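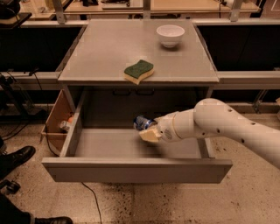 Drawer Task Practice (Robot Manipulation)

Drawer task practice is the loose name for the rules people follow when they set up, run and score a robot arm working around an open drawer. I've kept this entry going on the Plarnham wiki for a good while now, and it's written the way I'd tell it to you across a bench, so please forgive the "I" all over an encyclopedia page. The other editors gave up trying to take it out!

Last full revision: Nov 29, 2024.

What the term covers

A drawer task is any job where the arm has to deal with a drawer as well as the thing it's holding. Opening one counts. So does closing one, dropping something in, lifting something out, or moving an item between the drawer and the surface over it. Tasks where a drawer just happens to be nearby (and stays shut the whole time) belong in our tabletop entry instead, and yes, people argue about that line every single year.

The written rules most of us use are the Holub sheet, which started as a page of notes taped inside a cupboard door and is now 4 pages long. There's also the Clerisik scoring guide, which overlaps with it a lot but is much fussier about what a "success" is. Neither one is an official standard. If you're putting a robot into a factory or anywhere the public goes, you need the real safety standards for your country and a proper risk assessment, and nothing on this page stands in for that.

Where the terms come from

"Open state" means the drawer is out as far as the task calls for, and you have to say how far. "Fully open" is the easy one to write down and the easy one to reset. "Half open" is a mess, because my half and your half are different halves, so the Holub sheet asks for a measurement from the cabinet face to the back of the drawer front.

"Carry" is the part where the item is in the gripper and clear of every surface. "Release" starts when the fingers begin to open. Older write-ups use "drop" for both, and if you're reading notes from before the Zekura trials you'll have to guess from context. Sorry.

Setting up

Start with the cabinet. It shouldn't shift when the drawer is pulled, so check it by hand before you power anything up. Give the drawer a few slow pulls too and feel for a rough spot in the runners, because a sticky drawer will look exactly like bad arm control in your logs and you can lose a whole afternoon to it (I have).

Then pick your items. I'm a big believer in ordinary household stuff: sponges, bowls, cans, little bottles. They're cheap, everybody knows what they are, and they behave in such different ways. A sponge squashes and springs back. A bowl gives you a rim and a curved side to think about. Drinks cans are the sneaky ones, as the wall gives way if you squeeze too hard.
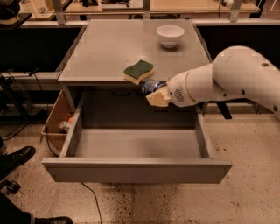
With soft or thin-walled things, write down the shape they're in at the start of each run, and I do mean each run. A dented can and a smooth one are two different objects as far as the gripper is concerned, and the Clerisik guide wants them logged that way. My own habit is to write "smooth," "dented" or "crushed" next to the run number and leave it at that. Some groups swap in a new can every time. Others keep one going until it's a little ball of metal, which is a perfectly good test of something, as long as you say so in the report!

Items that stay on the cabinet top during the run are called bystanders. They matter more than newcomers expect. A bystander that gets nudged by the elbow or the wrist is a contact event, even when the gripper did a lovely job, and it goes in the log. Keep their starting spots the same across a set. Small bits of tape work fine, or a printed outline if the cameras don't mind it.

Keeping the floor and the reach clear

Work out how far the arm can reach with an item in its grip, add a margin, and treat that whole area as the arm's whenever it can move. Hands stay out of the drawer until motion is stopped. Whoever has the stop button should be able to press it without stepping or leaning, and they shouldn't be the same person who's typing notes.

Cables are my pet subject. Route them away from the drawer's travel and from the spot where people walk up to reset things. Check them again after every reset, too, because they creep. Rolling chairs get parked before the run starts.

Running a set

The Holub sheet calls for 35 runs per set, with a break after the first 15 so you can look over the cabinet, the gripper pads and the items. I used to skip the break. Then in October we went back through our old records, all 587 runs of them, and I found a long stretch where a gripper pad had been working loose and I'd been blaming the software. So I take the break now.

Reset by the same steps each time. Mine goes: stop motion, clear the drawer, set the drawer to its open state, put the bystanders back on their marks, check the item, step away, call it out loud, start. Calling it out feels silly for a day or two and then you stop noticing. 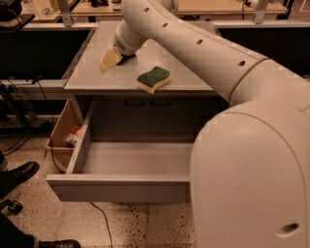 Scoring

Score the end state first and the motion second. Is the item where the task said it should be? Is the drawer in the state the task asked for? Did the bystanders stay put? After that you can note slips, bumps, long pauses and anything a person had to fix. Any human touch during a run makes it an assisted run, full stop, and assisted runs get their own column.

The two guides split on edge cases. If an item ends up leaning on the drawer wall with part of it above the rim, Holub passes it and Clerisik fails it. I go with Clerisik, mostly because a drawer you can't close afterward isn't much use to anyone, but pick one and name it at the top of your report.

Disputed points

Whether lighting belongs in the setup rules is still open. The talk page has a long thread on shadows inside the drawer, and I'd love to hear from anybody who has run the same set under two kinds of lamp.

There's also a proposal from the Zekura side to treat a fully open drawer and a removed drawer as the same open state. I'm against it. The runners and side walls change how the arm can approach, and you lose that if the drawer is sitting on a bench somewhere.

See also: Bystander objects; Contact events; Gripper pad care; Tabletop tasks; Reset procedures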